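Category: Open Data / Food and Agriculture / README

# Enesby Produce Price and Weight Records

## Overview

This repository holds price and unit weight records for fresh fruit and vegetables sold at independent grocers and weekend markets in the Enesby district. It was put together so that household food costs could be compared per kilogram, including for items that shops sell by the piece, the bunch or the punnet.

The current release is version 2, dated May 27, 2018. It covers 43 product lines from 27 sellers. Supermarket chains are not included. Their prices are set outside the district and can be looked up elsewhere.

## Files

- `prices.csv` has one row per product, seller and visit
- `weights.csv` has one row per item weighed
- `sellers.csv` gives seller code, type (shop, stall or roadside) and locality
- `products.csv` gives product code, common name, variety if known, and usual selling unit
- `CHANGES.txt` lists corrections since the January release

All files are UTF-8 with comma separators and a header row. Decimal points are used throughout.

## Main fields

`price_cents` is the shelf price in cents for the selling unit, before any multi-buy discount. Where a stall had no written price, the price was asked for and the `verbal` flag is set to 1.

`unit` is one of `kg`, `each`, `bunch`, `punnet` or `bag`.

`gross_g` is the weight in grams as bought. `edible_g` is the weight after peeling, coring or trimming. It is blank for anything normally eaten whole.

`colour_note` and `ripeness` are free text. Spelling is whatever the recorder typed, so "grey mould", "gray mold" and "mouldy" all turn up. We have left these alone.

## How weights were taken

Items were weighed singly, unwashed, on the day they were bought. Stickers were left on, as were stems and any leaves a shopper would normally pay for. Rubber bands and twist ties came off bunches first. Punnets were weighed full, then again empty, and the difference recorded.

Kitchen scales reading to one gram were used for everything except pumpkins and whole watermelons, which went on a platform scale borrowed from the Tretico packing shed. Each scale was checked against a 500 g reference weight at the start of a session and the reading entered in `scale_check`. 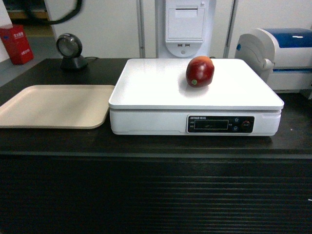
Sessions where the check was out by more than two grams have been dropped from `weights.csv`. The matching price rows are still in `prices.csv`, as the fault did not affect them. If you join the two files on `visit_id` you will get 279 price rows with no weight. This is expected.

Edible weight depends a good deal on who is holding the knife. Mangoes, pineapples and cauliflower are the worst for this. Treat those figures as a guide.

## Seasonal gaps

Stone fruit and berries appear only in the warmer part of the year. Leafy greens are thin through January, when several stalls shut for the holidays and others had little to sell after the hot spell. Blank periods mean no visit or no stock, and `visit_status` tells you which.

Prices from the Chung Street market are missing for nearly a month because the site was closed for resurfacing. We did not fill the gap with estimates.

## Known problems

- "Capsicum" is split by colour from version 2 onward. Version 1 rows were all coded together and cannot be separated.
- Sweet potato and kumara share a product code.
- Two sellers changed hands during collection and kept their old codes.
- Bags of oranges are priced per bag, and the labelled bag weight was often lower than the measured one. Both are given.
- Organic status was recorded as displayed by the seller. No certificates were checked.

## Loading the data

The files open in any spreadsheet program. Set `product_code` to text on import or the leading zeros will be lost. A short script, `per_kilo.R`, works out the price per kilogram for each row with a usable weight and writes the result to the `output` folder. It needs base R only.

## Licence and citation

Released under CC BY 4.0. Please cite as: Gadeo Food Cost Project, Enesby Produce Price and Weight Records, version 2.

Corrections can be lodged through the issues page. Include the `visit_id` and the row you think is wrong.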